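Hello Consuelo, October update from the Brollerberg draught-proofing project, a bit later in the month than I promised!

We've now done 8 homes on the Palumbo side of the estate, mostly the older terraces with the sash windows. The brush strips from Jostik went on nicely once we'd got the knack (the first pair took me a whole morning, I'm faster now). Angelica Pangilinan has taken over the bookings and rings people the evening before, so we've had far fewer wasted trips. Bedrooms are still the slow ones. People have lived in them for years and there's furniture against every outside wall, so we work round it.

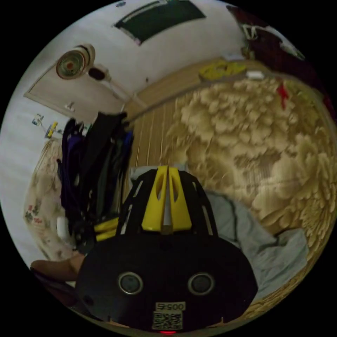 Are we still inside the budget? Just about – materials have come to around £300 so far, and the next lot of strip will be another £100.

The one thing that's bothering me is loft hatches. I hadn't put them in the plan and nearly every household has asked. Oltell do a foam kit that looks decent, and I'd like to try it in a couple of houses before I come to you for more money. Could you let me know if that's allowed under the present grant, or does it need a new form?

Next month we start on the flats above the shops. Angelica has the keys sorted and I've got a new stepladder, so we're ready to go.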